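# Salian district to replace water softening plant serving 1051 households

The Salian water district has approved replacement of the ion exchange softening units at its Bosside treatment works. The work will begin in June and is scheduled in two stages so that supply is not interrupted. Household pressure is expected to stay within the normal range throughout.

The existing units draw groundwater from the Jalel wellfield, where total hardness averages 20 grains per gallon. The resin beds now need regeneration at shorter intervals than their design allows, which raises salt use and the volume of brine sent to the evaporation pond. Operators have also recorded hardness breakthrough late in the service cycle, mostly during evening demand.

"The vessels themselves are sound, but the resin has lost capacity and the valve heads are obsolete," said Romana Vrabec, process engineer for the district. "Replacing both at once costs less than two separate shutdowns."

The new units, supplied by Trakness, use flow-based control. Regeneration is triggered by metered volume, with the timer kept only as a backup. Blended output will be held at a fixed hardness setpoint, and a bypass line will allow untreated water to be mixed in if a unit is offline.

## What households will notice

During the first stage, one softening train will be out of service and the blend will contain a larger share of untreated well water. Customers can expect harder water at the tap. The usual signs are spotting on glassware, reduced lather and a white film on utensils left to air-dry. The film is calcium carbonate and can be removed with diluted white vinegar, followed by a rinse. The water remains safe to drink and to cook with.
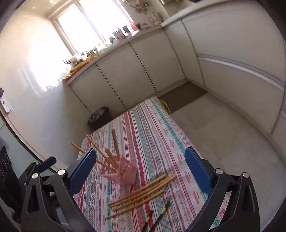
## Appliance settings

Customers with dishwashers that have a built-in softener should raise the hardness setting for the duration of the first stage and return it to the previous value when the district gives notice. Coffee makers and electric kettles may need descaling more often. Tankless water heaters fitted with a scale filter should have the cartridge checked before work begins.

Home softeners set to a fixed hardness value will also need adjustment. Units left at the old setting will regenerate too late and pass hard water for part of each cycle.

## Sampling and notices

Hardness, sodium and chloride will be measured at 114 points in the distribution network before, during and after the changeover. Results will be posted at the district office every Tuesday. Aravind Raju, who manages the sampling program, said the points were chosen to include dead-end mains, where water age is highest and changes in the blend arrive last.

"A customer at the end of a line may see the change several days after a neighbor closer to the works," Raju said. "We will send notices by pressure zone – one when the blend changes and another when it returns to the setpoint."

The second stage will follow once the first train has completed its acceptance test. The spent resin will be dewatered on site and taken to a licensed landfill.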